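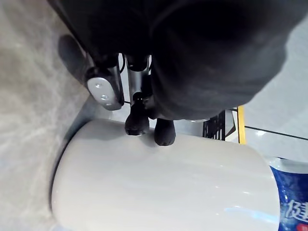
Salazar to Brarnau on loan – done deal?

2 min read

terrace_4
Club says he signs Saturday. Two years left on his deal, so why not sell?

hallixend
Because no one bid. Four starts since August and he looked slow in all of them.

terrace_4
He was played out wide. Put him up front and he scores.

Nirkix
Disagree. He had his chance up front in the cup, in front of 4,000, and barely touched the ball.

hallixend
Loan suits everyone. Gunawardena needs the minutes more anyway.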